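Spent Sunday on the contact segmentation part of our labelling tool, so a thread on what changed in Farka and what still doesn't work.

Background for anyone new: Farka takes head-camera recordings of people doing shelf work and cuts them into phases – reach, contact, lift, place, release. The policy people train on those phases. If the cuts are wrong, the policy learns to close its fingers in the wrong spot.

The old version made its cuts from hand speed. Hand slows down near an object, call it contact. Fine for one box on a bench. Poor on a retail shelf, where people slow down all the time to read a label or get past the thing in front.

Kamarul Tjoa went through 100 clips by hand and marked contact for the left and right hand separately. Slow, dull work and I owe him lunch. The speed rule was bad on two-handed clips in particular, where it treated both hands as a single event.

So the first change is that each hand now has its own timeline. Left can be in contact while right is still reaching. The phase label for the whole body gets worked out afterwards from the pair.

Second change: contact is now scored against an object mask instead of a point. Pump bottles have narrow heads and wide shoulders, and the old point sat halfway up the neck, where hardly anyone puts their fingers.

Shelf clips, pump bottles, the kind the new version has to sort out: 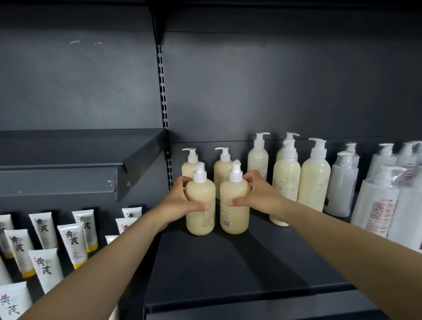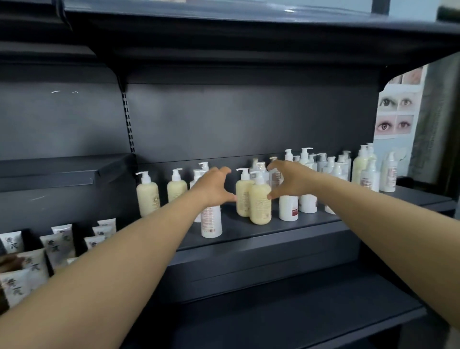
Both hands in at the pump bottles, squeeze tubes on the lower level at left. The first is a grip on two bottles, one per hand.

The second is the harder one for us. The right hand is open in a C and the thumb meets the side of a bottle in view, but from a single camera I can't say whether that's touch or overlap. The mask score says contact. Kamarul marked it "unsure", and I think he's right.

We added "unsure" as a proper label this week. Before that, annotators had to choose, and the same annotator would choose differently on different mornings. Unsure spans are now left out of the loss.

Object identity is the other headache. Same colour, same pump, same shape, one partly behind another. The tracker swaps IDs as soon as a forearm crosses them. Hafiz Teoh's fix is to freeze the IDs of anything a forearm is covering and match again once it's clear, using position on the shelf first and appearance second.

That works if the bottles stay put while they're hidden. If someone moves one behind their own arm, we get it wrong, and quietly. I'd sooner it got it wrong loudly, so there's now a flag for any match that shifts more than a bottle width.

The clear and frosted packaging is worse than the cream bottles. Masks bleed into the dark back panel or into the neighbour. Slamet Sutanto is trying a pass that uses the white pump heads as anchors and grows the mask down from there. Early days. It likes the pump heads a bit too much and now and then finds one on a reflection.

On tooling: the reviewer used to load the whole clip before you could scrub. It now loads 16 frames either side of a proposed cut, which covers most of what a reviewer wants to look at. You can still pull the full clip with shift-click.

Keyboard only, too. Four keys: accept, nudge left, nudge right, unsure. Lauri Laaksonen asked for a fifth for "skip" and I've said no for now, as skipped clips tend to stay skipped.

Next is a run over the 2,000 clips in the Pacheco set with the per-hand timelines switched on. If the flag rate is silly we'll go back to Kamarul's clips and tune on those again.

Someone asked whether the policy side has seen any benefit yet. Don't know. They're retraining in April and I'm not going to guess ahead of it.

Config for the mask scoring is in the Farka repo under contact. The defaults are for shelves. If you're working on a tabletop, turn the forearm freeze off first or you'll wonder where your IDs went.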